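Home Tickets Knowledge base Sign in

Ticket 1876: Pillowcase task, wants to be called "solved"
Opened by: Yee-man Chiu
Assigned to: Chun-hung Chuang
Status: Reopened
Date: 31 Mar 2026

Yee-man: Sales would like the Gredau page to say the cell "makes the bed." I asked which part of the bed. They said the pillow. Can we claim the pillow?

Chun-hung: Define claim. The Zarness build has a step limit of 2000 and a pillowcase has no idea what a step limit is. My rule since January is 75 clean runs in a row, no hands in the cell. We are not there. Stills attached.

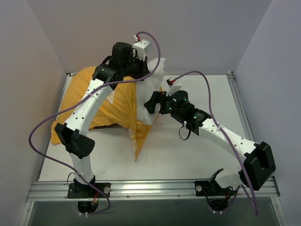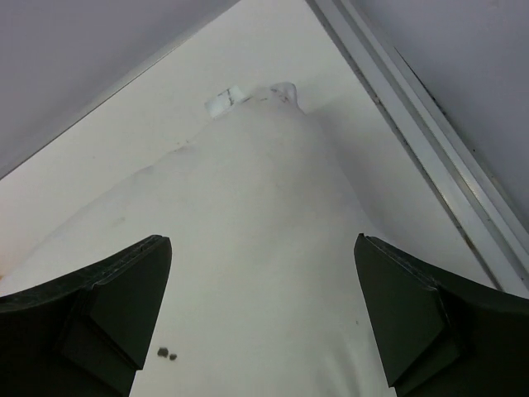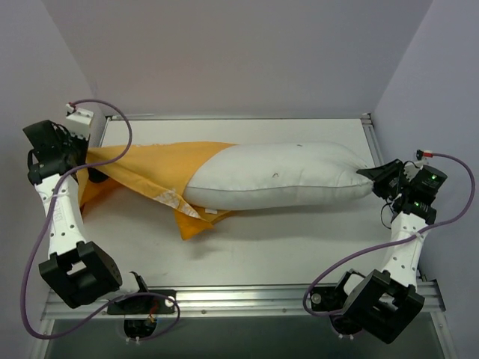

Yellow case, white fabric, two arms. The case is on one end of the pillow in the last still only.

Yee-man: The last one looks nearly done?

Chun-hung: Most of the pillow is still outdoors. Look at the middle one too — white on off-white, with parts of the border down to faint lines. I'd like to see sales find the corner.

Things to try, in order:
1. Darker mat under the work. Huang has a roll.
2. Rerun the wrist view with exposure down one notch.
3. Log grip force at the open edge of the case, both arms.
4. Leave the gripper speed alone. I mean it, Falel team.

Yee-man: My nephew is 5 and does his own pillow. Badly, but he does it.

Chun-hung: Is he free Thursday?

Yee-man: Changing the page to "is learning to help with the pillow." Keeping this open.

Comments (5) Shares (0)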